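El tren de Pidell

Última actualización: 5/3/26
18 comentarios · 200 veces compartido

Tatiana Polák llevaba casi 300 kilómetros hablándole al señor de enfrente cuando cayó en la cuenta de que no le había preguntado el nombre. Le había contado lo de la casa de su abuela, lo de la humedad, lo del primo que quería vender (y a qué precio, además, que daba vergüenza), y él había ido asintiendo con una paciencia de otra época, con el sombrero sobre las rodillas.

—Masaru Hoshino —dijo él por fin—. Afinador de pianos. Bajo en Pidell, como usted.

A ella le pareció una noticia estupenda, porque en Pidell había un piano, el de la abuela, y llevaba mudo desde un noviembre de hacía mucho. Se lo dijo enseguida, claro, y luego le entró el apuro y se puso a hablar de comida, que es lo que hacían todos los Polák cuando les entraba el apuro.
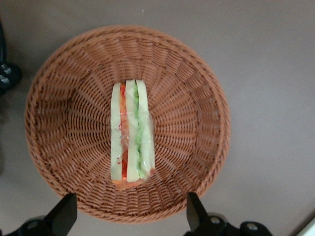 Un sándwich para el camino, en su cesta de mimbre.

—Mi abuela decía que con hambre no se vende nada —explicó Tatiana—, ni una casa ni una gallina.

El señor Hoshino se lo pensó un buen rato, mirando pasar los chopos.

—¿Y qué teclas le fallan?

—Yo diría que 2. Bueno, y el pedal.

—Entonces lo veré esta tarde —dijo él, y le ofreció la mitad de su mandarina.

Compartir · 18 comentarios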